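「直す」ことを事業の中心に据える
衣類補修サービスDadumero代表 レモ・ツァウク氏に聞く

衣類の廃棄削減が業界共通の課題となるなか、補修を専門とする事業者への関心が高まっている。衣類補修サービス「Dadumero」を運営するRemo Zaugg(レモ・ツァウク)氏に、事業の経緯と今後の方針について話を伺った。

ツァウク氏が繊維の仕事に就いたのは2000年である。最初の勤務先は縫製会社Gasserで、検品部門に配属された。縫い目のわずかな乱れで出荷が見送られる製品を、毎日のように目にしたという。

「当時は、基準に満たないものを外すことが私の仕事でした。ただ、外した製品のなかには、糸を数センチ縫い直せば十分に着られるものが少なくありませんでした。上司に相談して、昼休みに自分で直し始めたのが最初です」

その後、生地商社Plarkexに移り、仕入れを担当した。ここで得た生地の知識は現在の業務にも生きている。綿の平織りと化学繊維の混紡とでは、同じほつれでも針の太さから変えなければならない。同氏は、補修の良し悪しは縫う前の見立てでほぼ決まると述べる。

「お客様は穴を直してほしいとおっしゃいます。しかし、穴の周囲の生地が薄くなっていれば、穴だけをふさいでも次はその隣が破れます。どこまで手を入れるかを先に決め、料金も含めてご説明し、了承をいただいてから針を持ちます」

Dadumeroの昨年度の受付件数は552点であった。内訳で最も多いのはシャツとブラウスで、袖口の擦り切れ、ボタン付け、脇の縫い目の開きが主な依頼である。子ども服の依頼も増えており、きょうだいに譲るための丈直しや、保育施設に持参する前の名札付けまで引き受けている。補修に要する期間は通常2週間、上着や裏地のある衣類では3週間を目安としている。

受付の手順は単純である。衣類を台の上に広げ、前身頃、後ろ身頃、袖、襟の順に確認し、傷みの位置を伝票に書き込む。ボタンは留めた状態と外した状態の両方で見る。留めたときにだけ前立てが引きつれる衣類があり、その場合はボタンの位置そのものを調整する。

「広げる、見る、書く。この順番を崩さないようにと、新しく入った人には必ず伝えています。慣れてくると、受け取った瞬間に傷みがわかった気になります。私自身、それで裏側の裂けを見落とし、お客様にお詫びしたことがあります」

家庭での手入れについても尋ねた。ツァウク氏がまず挙げたのは、洗濯前のひと手間である。ボタンを外し、袖を伸ばしてから洗濯機に入れるだけで、袖口と前立ての傷みは大きく減るという。

「乾いたあとも、山のまま置かずに一枚ずつ広げていただきたいのです。襟を整え、袖を身頃に重ねる。その途中で、取れかけたボタンにも気づきます。糸が残っているうちなら、ご家庭でも数分で直せます」

柄物の衣類 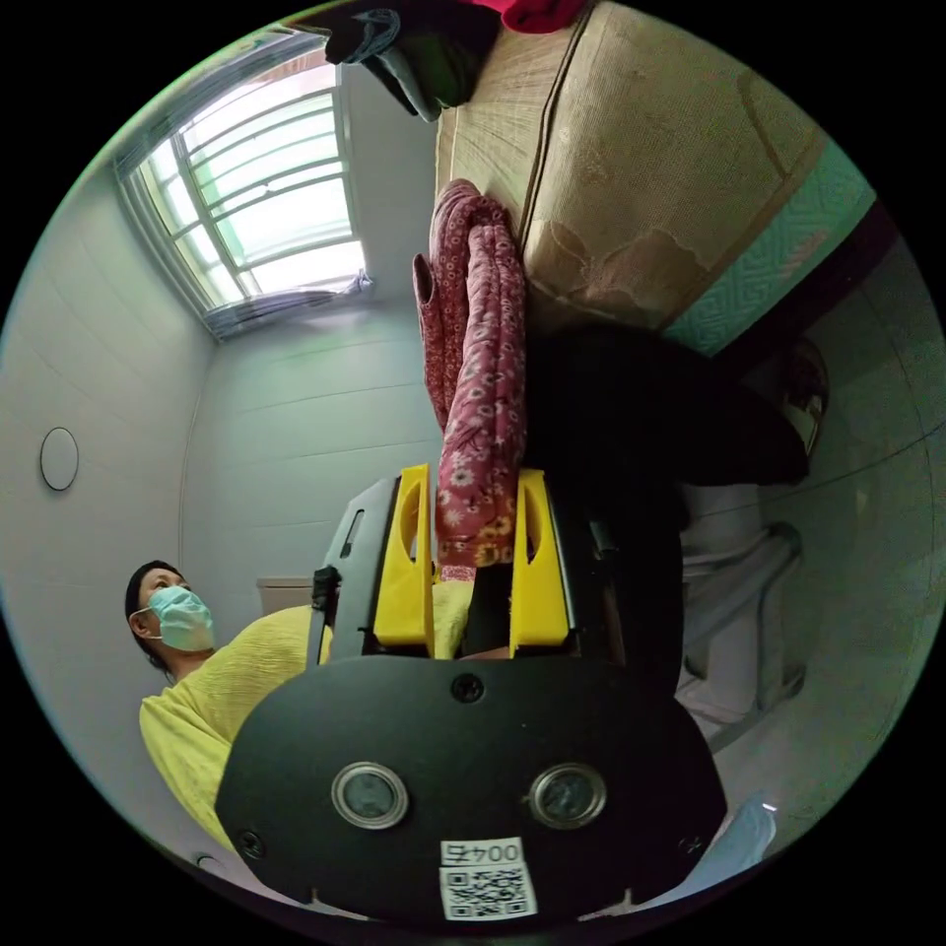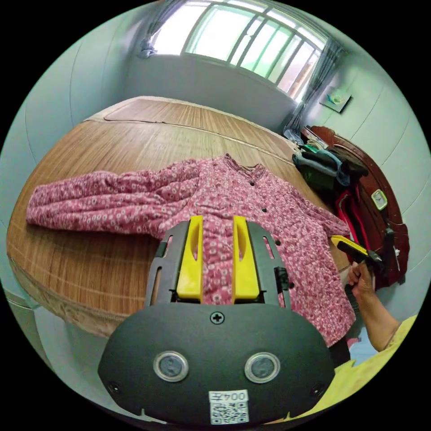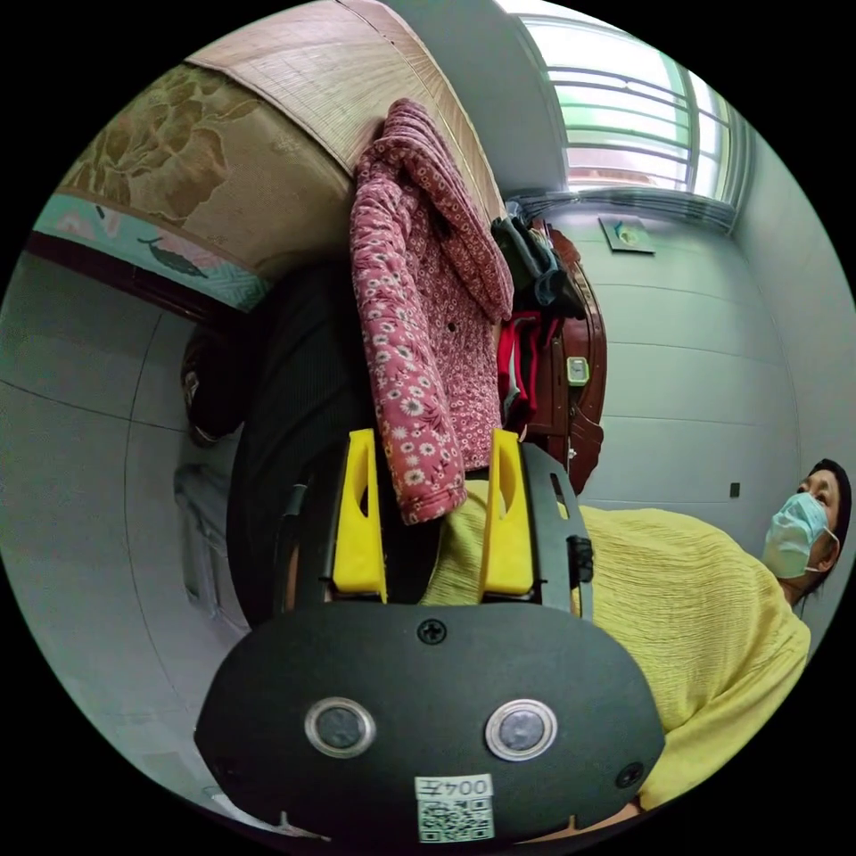
柄物の補修では、無地とは別の配慮が求められる。当て布を用いる場合、柄の向きと間隔を合わせなければ、直した箇所がかえって目立つ。Dadumeroでは、裾の折り返しや脇の縫い代など、外から見えない部分の生地を切り出して使うことが多い。色あせの度合いまでそろうためである。

一方で、あえて補修跡を見せる方法を選ぶ顧客もいる。同氏はどちらが優れているという考えは持っていない。

「跡を残したい方には、糸の色を何本か並べて選んでいただきます。残したくない方には、残る可能性がある箇所を先にお見せします。完全に元どおりになるとは申し上げません。布は一度傷めば、元の布ではないからです」

補修を断ることもある。生地全体が弱っている場合や、費用が本人の納得する額を超える場合がそれにあたる。断った衣類についても、ボタンだけを取り外して保管する、ハンカチの大きさに切って縁を縫うといった使い道を案内している。

今後の計画としては、Lelley地区に新たな受付窓口を設ける準備が進んでいる。作業は従来の工房で行い、窓口では受け取りと見立てのみを担う。開設は2月の予定である。あわせて、家庭で行える補修を学ぶ少人数の講習も始める。初回の題材はボタン付けで、二穴と四穴の違い、根巻きの高さの決め方を扱う。

「講習を開けば依頼が減るのではないかと心配してくださる方もいます。ボタンが自分で付けられるようになった方は、次に袖口を気にされるようになります。そのときに相談していただければよいと考えています」

講習の申し込みは、工房の窓口にて受け付ける。持ち物は、直したい衣類を一点と、普段使っている針である。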